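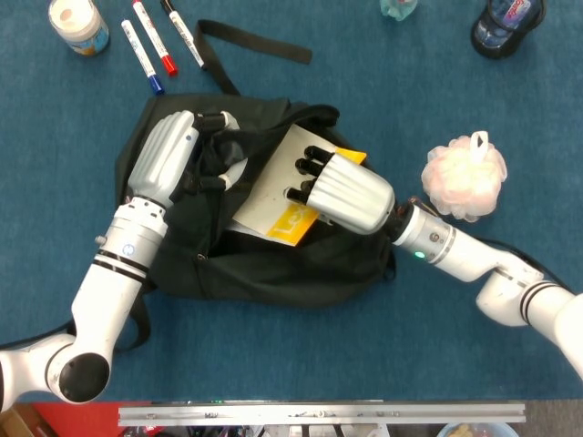 How I pack an overnight bag (flat things first!)

Search this site Go
Print this page | E-mail to a friend

October 29, 2023

I've had so many goes at this over the years, and I still used to end up with a crumpled booklet and a squashed bath pouf at the bottom of everything. My friend Jolene Treloar finally talked me into a proper order, and I've stuck to it for 16 trips now.

1. Lay the bag down flat on a table, with the opening towards the far side and the strap stretched out away from you. Mine's a dark fabric one with a long black strap, and if I leave the strap bunched up it goes in with the packing every single time.

2. Paper goes in first. Hold the top edge of the bag open with your left hand and slide the sheets and booklets in with your right. I put a loose white sheet together with the yellow and orange booklet so they go in as one (much less faff than chasing a single page round the lining).

3. Give it a little shake and check that no corners have folded over. If one has, take the lot out and start again, it's quicker than poking at it.

4. Now the small hard bits, down the sides. Toothpaste, comb, charger, whatever you've got.

5. Bath pouf last, right on top! My pink mesh one springs back quite well, but it does sulk if there's a hairbrush on it. Leave the cord loop sticking up and you can fish it out without unpacking.

6. Clip the strap down and hang the bag on the door handle, ready for the morning.

If yours is bigger than mine, do the same but put a jumper between steps 4 and 5.

Recent posts
Folding a fitted sheet, attempt 52
My Comasby weekend list
Angus Henare's rolled towel trick
What lives in my glovebox

Print | E-mail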